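Cahier de l'atelier Plirside, mai

Matin, 7 h 40. Repris le comptage des perruches à collier depuis la fenêtre du palier. Ciel couvert, vent faible. Elles arrivent par le côté du parking Chidiac, comme la semaine passée, et elles se posent d'abord dans le grand platane, ensuite seulement sur les mangeoires.
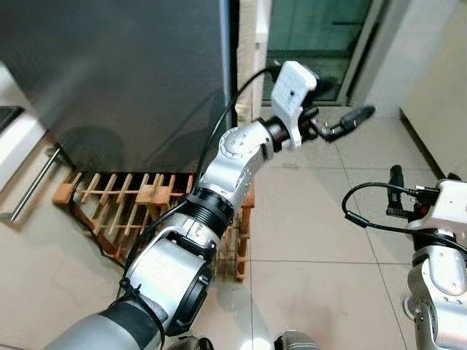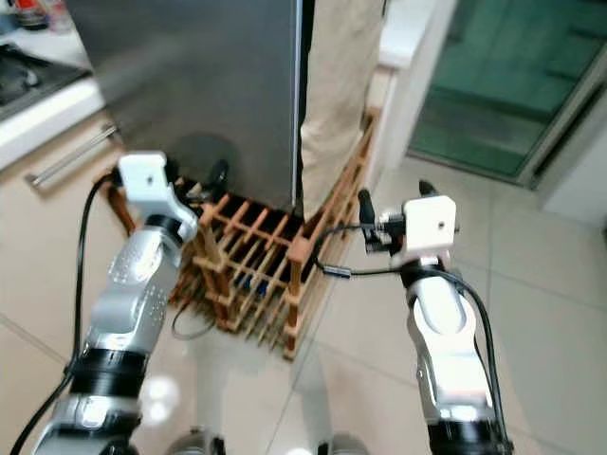 Total du mois pour le dortoir : 364 individus au passage du soir. J'ai compté deux fois sur l'enregistrement et j'ai gardé le chiffre le plus bas. Kári Brynjólfsdóttir trouve 50 de plus, mais elle compte aussi le groupe qui passe derrière le réservoir, et je ne suis pas certain que ce groupe dort au même endroit. À décider ensemble avant d'envoyer le tableau.

Mangeoires. La A (tournesol seul) est vidée en premier, toujours. La B (mélange Olleo) reste à moitié pleine jusqu'à midi. J'ai mis 600 g dans chacune hier soir. Ce matin j'ai pesé le reste de la A : 100 g, surtout des coques, donc il faut tamiser avant de peser, je l'avais oublié encore une fois. La valeur de la A est à barrer dans la feuille.

Les mésanges ne viennent presque plus quand les perruches sont là. Je note « presque » parce que j'ai vu une mésange bleue prendre une graine sous la B, très vite. Un pic épeiche est resté longtemps sur le tronc sans descendre. Pas d'étourneaux.

Le trou du platane côté nord : une femelle (pas de collier visible, mais cela peut être aussi un jeune mâle, attention) est entrée à 8 h 05 et n'est pas ressortie avant la fin de mon observation. L'année dernière c'était la sittelle qui avait ce trou. Je ne veux pas écrire que la perruche l'a chassée, je n'ai rien vu de cela.

Enregistreur Nasetell : l'horloge retarde de trois minutes. Corrigé à la main dans le fichier du soir, pas encore dans celui du matin. Les cris en vol sont bien séparés sur le spectrogramme, par contre au dortoir tout se mélange et le comptage par le son ne donne rien d'utilisable.

À faire :
tamiser puis repeser A et B
échanger la place des deux mangeoires pendant une semaine
demander à Kári son point exact derrière le réservoir
racheter du tournesol, il reste un demi-sac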